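## 3. Choosing a basket

Our project looks at how small items can be carried from the storage shelf to the round table in the study area. Negin Kiani and Shahram Sadeghi wrote the plan, and Hae-won Ma kept the notes. The budget was small, so we only compared baskets we could borrow.

We settled on a gray plastic shopping basket with perforated sides and a folding metal handle. The cardboard tray we tried first was lighter, but it bent when we loaded it. The plastic one also lets you check what is inside without emptying it – useful when several groups share the same supplies.
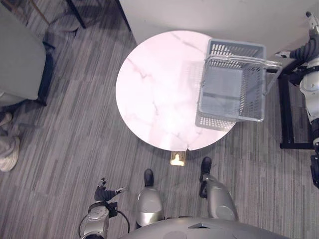
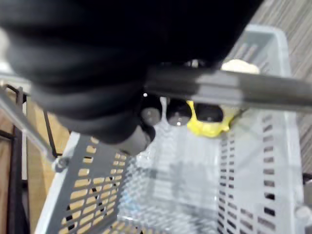
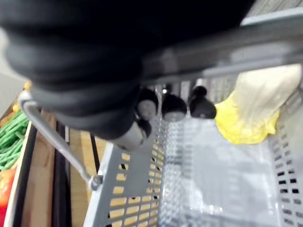 *Figure 3. The gray plastic basket.*

The main problem was size. The tabletop is round and the basket is long, so it takes up a lot of room and a corner can end up past the rim. Setareh Mirzaei suggested marking a place for it with tape.

The survey went to 21 students and 17 answered. Most wanted to keep the handle, but several said it gets in the way when you reach in for something small. Two asked for a shallower basket.

We will try a smaller one in March and repeat the survey with the same questions. The full answers are in Appendix B.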